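Best way to oil a workbench top? - Sistville Makers Board

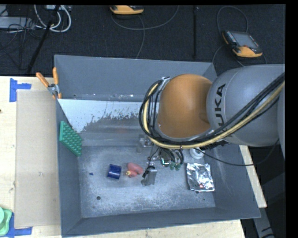

Re: Best way to oil a workbench top?

tamara_y wrote:
Danish oil, every time! I did my big beech top in October and it still looks gorgeous. Three thin coats, wiped off after ten minutes, a day between each. Flood it on and you'll be scraping gum off for a week.

Fivetti
Posts: 515
I'd go with hard wax oil. Costs more, but two coats and you're done - and it shrugs off coffee, glue drips, the lot. I love the stuff.

Nendarance
Posts: 100
Disagree with both, sorry. Raw linseed, slightly warmed. Smells wonderful and you can top it up whenever you like.

tamara_y wrote:
Raw linseed takes weeks to dry though! I tried it on a shelf and had sticky elbows until Christmas.

Nendarance
Then you put too much on :) A thin wipe is plenty.

Fivetti
Whatever you choose, sand to 180 and stop there. Any finer and the oil just sits on top. And lay the rags out flat outdoors to dry, never in a heap. They can catch fire by themselves.

hiwot.kassa
Posts: 2,000
Seconding the rag warning. Has anyone used tung oil on pale wood? I'm tempted, but I want to keep the colour light.

Fivetti
Hard wax again, get the one with a bit of white in it. Try it on the underside first.

hiwot.kassa
Brilliant, underside test tonight. Will report back!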